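Section 4: Measuring and filling

Read this before you put anything into the Cliko for the first time. The quick card in the box says you can "just pour and go". You can, if you don't mind repeating the batch.

4.1 What you need

One measuring cup with a pouring spout
One mixing bowl, stainless steel for preference
A flat table or worktop
Kitchen scales
Your granules, in the bag they came in

The cup doesn't have to be ours. Polák sell one through the Flulville shop and it is a decent cup, but any large plastic one with a proper spout will do the same job. We would be wary of anything described as "self-levelling". We have tried two sorts and neither was level.

4.2 Checking the cup

1. Stand the cup on the table and look at it from the side, with your eye at the height you mean to fill to. Looking down from above will give you a different answer, and usually the wrong one.

2. Wipe the inside with a dry cloth. Cloudy plastic is fine. Grit is not.

3. Run a finger along the inside of the spout and feel for nicks or rough patches. Granules catch on them and then let go all at once. 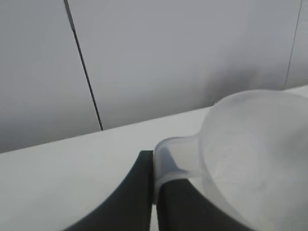 Fig. 4a. Measuring cup with pouring spout, frosted plastic.

4. Check the markings against your scales. Put the empty cup on, set the scales to zero, and add water until they read 532 g. The water should come up to the 532 ml line, or where that line would be if your cup has one. If it is out by a hair, carry on. If it is out by a finger's width, mark your own line on the outside with a waterproof pen and ignore the printed ones.

5. Dry the cup completely before it goes anywhere near the granules.

Note: Cups sold as "accurate to the millilitre" should go through step 4 like all the others. The claim is easy to print.

4.3 Filling the bowl

1. Set the bowl down where you intend to work. Moving it once it is full is how most spills happen.

2. Pour one cup of granules from the bag, level it with the back of a knife, and tip it into the bowl through the spout. Pour low and slowly. Small round granules bounce off bare steel, and a surprising number will leave the bowl altogether if you pour from shoulder height.

3. Let the pile lie where it falls.

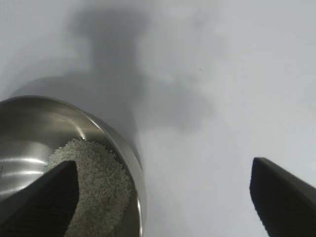 Some guides, including the old Odlow leaflet, tell you to shake the bowl until the contents are flat. We have never seen what this is supposed to achieve. A heap against one wall weighs the same as a flat layer, and shaking mostly sends strays over the rim. If you need to see the bottom of the bowl, push the pile aside with a spoon.

4. Weigh the full bowl and take off the weight of the empty one. Write the result in the table on page 35. Do this for your first 2 batches at least, even if you trust the cup.

Caution: Do not judge the amount by eye. Shiny steel reflects whatever is in it, and a modest pile can look generous.

Caution: Keep dry granules away from small children and from pets. Sweep up spills straight away, as they roll underfoot.

4.4 If the weight is wrong

Weigh again before you do anything else. If the second reading agrees with the first, repeat step 4 of section 4.2. Damp granules also weigh more than dry ones, whatever it says on the bag about being moisture-proof, so try a handful from a fresh bag. For fixed batch weights see section 11.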